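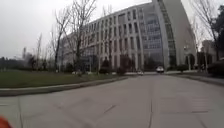

Wide road, curb on the left, big building at the far end. Lirnby's outdoor drive setup.

Review: Lirnby navigation kit (the Stususano method, boxed up)

Short version – good method, so-so kit. Longer version below, typed between runs so excuse the mess.

What you get is a learned driving policy for a small outdoor robot. You give it a goal photo and it steers toward the goal from camera frames alone. No map. No lidar. Stususano is the name of the training method, Lirnby is the kit that packages it: weights, logger, config files, a PDF manual that is mostly fine.

The idea behind the method is simple enough. Most goal-photo policies learn from every frame equally. Stususano scores the frames first and throws out the ones where the next action can be guessed without looking, so long straight bits mostly go. You train on less and it's supposed to generalize better. I was doubtful. I'm now maybe two thirds convinced.

My test: 300 logged runs on campus type ground, plain concrete and grass edges mostly. Trained once on everything, once with the Stususano filter on. Then 200 trials each, same goals, same speed cap.

Filtered policy needed me to grab the controller 9 times. Unfiltered, 411 times across the whole set, and yes that is more than two per trial. It kept drifting to the curb, getting corrected, drifting again. Checked the log twice becuase I didn't beleive it. Same number. So the filter is doing real work, at least on my ground. One site, one season, don't go waving it around as proof.
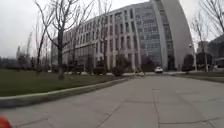
Same place, another view. Pale curb sweeping in on the left, seams in the concrete.

Curbs are the good part. A low pale curb next to pale concrete is a nasty case under a flat gray sky, hardly any contrast, and my older policy (Praner, the free version) would happily climb one. Lirnby holds its distance. Long curves too.

Seams less good. Dark joint lines running lengthwise, the policy likes to follow them a little. Not dangerous, just ugly, it hugs the line and then makes up its mind late. Turning the filter threshold down helped some. Manual says nothing on this.

Glass buildings – mixed. If the goal photo is mostly reflective panes it gets vague at long range. Pick a goal with a trunk or a lamp post in it, much better.

Bare trees no problem. Haven't tried it with leaves on, I started in March.

Kit gripes, quick:
Logger drops frames if the disk is over half full. No warning.
Install took all of Monday. Two of the dependancies fight each other.
Config names changed between the paper and the kit, so good luck matching them up.
Wide lens calibration is manual. Edges bend a lot, do it properly or turns come out early.

Compared with Tsai, which I used before Praner: Tsai is easier to set up and has nicer plots. Drives worse. If you only need a demo on a short path get Tsai and save the weekend.

Would I use Lirnby again, yes, already am. Four stars for the method, three for the box it comes in. Will update if the seam thing gets patched.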